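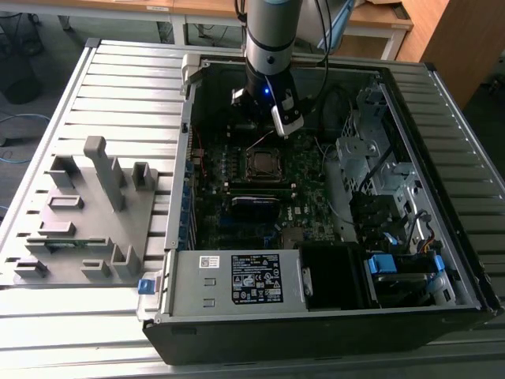 Notebook, June 2020

Thermal paste shelf test, continued. The Pakell tube has separated again. Oil on top, gray clay underneath, like a bad peanut butter. Kneaded it for five minutes and it went back together, sulking.

Spread by card on the copper blank, 200 grams on top, heater at the usual setting. Plate settled at 87 C. The Taldale paste sat a good deal lower in the same spot last week, but that was a fresh tube and I had slept.

Third run spoiled. Thermocouple had crept out from under its tape and was faithfully recording the temperature of the room. That makes 247 minutes of excellent data on our air conditioning. Kept the log under "other."

Logger now holds 3,775 readings, nearly half of them mine and the rest left over from whoever had it before. Do not average the whole file. I did, before lunch.

Isopropyl is low. The Borkowska wipes leave lint, so please use them on the bench and keep them off the blanks. If the good ones are gone, coffee filters work.

To do: relabel tubes with date opened, new tape, ask Mornisia whether "store upright" means cap up or cap down. Repeat all of it in July with the same blank. Heater is off. I checked twice.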